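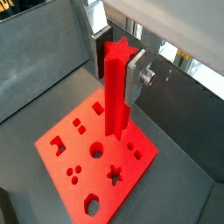

Page last updated: a Sunday in August, late, with the set list fixed (thanks, commenters)

So I drove 115 miles to see a doom band play in a former roller rink and I would do it again tomorrow.

Some background if you're new. Trusow are a four-piece who play very slow, very loud music with a cello in it, and I've been going on about them on this blog since their first demo. That demo was four songs, recorded in what sounds like a stairwell, and I bought it on a cassette I had no way to play. I had to borrow a deck from my neighbor. The second track, "Lime Kiln," has a part near the end where the drums drop out and the cello just grinds on one note until you want to climb the wall, and I have probably listened to that part more than I've listened to some entire albums I own.

They don't tour much. They have jobs. So when Munura put them on the bill under Hoxha, on a Saturday, I had the ticket bought before I'd checked whether I could get the car that weekend. (I could. Phew.)

Munura is the old rink, for those who haven't been. It holds 200 people if everybody is friendly about it. The floor is still the rink floor, and it's slick, so the pit turns into a sort of slow tide where everyone slides a foot to the left and then a foot back. Tickets were 20 dollars, parking was free behind the tire place, and they had the good ginger beer. Bring earplugs. I mean it! The room is all hard surfaces and the low end just goes around and around in there. I had my molded ones in and still felt my back teeth during soundcheck.

First up was Binodance, and I owe them an apology. I saw the name on the poster and figured it was a DJ filling time. It's two people, one on drums and one on a baritone guitar run through a bass cab and a guitar cab at once, and they play this lurching, stop-start stuff that is sort of noise rock and sort of sludge and, for about a minute in the middle, very nearly disco. I couldn't stop grinning. The drummer hits like the kit owes her money and then drops into a tiny closed hi-hat thing so quiet you could hear the drinks cooler humming. They only had half an hour. I'd have taken twice that. I bought the EP and the shirt, and the shirt is a weird shade of mustard, and I love it.

Then Trusow. They opened with "Lime Kiln"! Who opens with their best song? I yelled something, no idea what. They've slowed it down even more, and the singer has stopped doing the clean vocal in the verses, so now the whole thing is growled until the cello comes in, and when it does come in it's like somebody opened a door at the back of the building. The new songs are longer and meaner. One of them had a working title on the set list taped to the monitor, just "LONG ONE," and it was. It starts with a bass figure that goes round seven times before anything else happens (my friend and I both counted and got the same answer, so I trust it) and then the guitars come in half a step lower than you expect. It made my stomach drop. If that isn't on the album I'll write them a letter.

Small complaint, and it's a small one: the cello was too low in the mix for the first couple of songs. Standing on the left I could see the bow going and hear almost nothing. By the third song it was sorted and from there on it sounded huge.

Hoxha I'd seen twice before and liked fine, and this was the best of the three. They've got a new drummer and the tempos are up. The old stuff off the first record, which I always found a bit stiff, had real swing to it, and the closer got the sliding pit going so hard that a shoe came past me with no foot in it. They played the riff from the single an extra time around at the end, then another, and you could see them laughing at each other about who was going to stop first. I love when bands do that. You can't get it off a record.

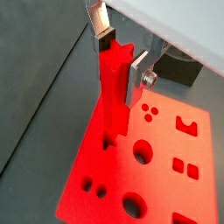

Ondrift wrote in the comments that I had the Trusow set wrong and that "Salt Road" came before the long one, with no break between them, because the feedback from the first was still ringing when the bass figure started. Having listened back to the shaky recording on my phone, I agree completely, and the list below is fixed. Ondrift also says the cello was perfectly loud on the right side of the room, so next time I know where to stand.

Trusow's set, corrected:

Lime Kiln
Under Glass
Harrow
Salt Road
"LONG ONE"
Pale Ox

Six songs, just under an hour. Pale Ox is the one with the whispering, which I had never heard live, and the whole room went quiet for it apart from one guy ordering a drink.

I talked to the bass player at the merch table for a couple of minutes afterward. The album is recorded, not mixed, and they're hoping to have it out before winter. They're doing vinyl this time, a short run, and they're also putting the demo back up for download with the tape hiss left in. Good. The hiss is half of it.

A couple of you asked about the drive. It's fine going and grim coming back, with one gas station open after midnight, and it sells the worst coffee I've ever finished. I got in a little before three with my ears in decent shape and played the Binodance EP the entire way, which is four songs over and over, and I'm still not sick of it. Track three especially. There's a cowbell in it. A cowbell!

One bit of blog business before I go to bed. The demo write-up from back when I started this thing has now been read 1,426 times, which for a page about a stairwell cassette is ridiculous, and I'm delighted. If you came in through that one, hello, and go buy the new shirt off them, they had a box of mediums left.

Next month it's the all-day thing at Munura, nine bands, and I've heard of two of them. Tell me who to get there early for.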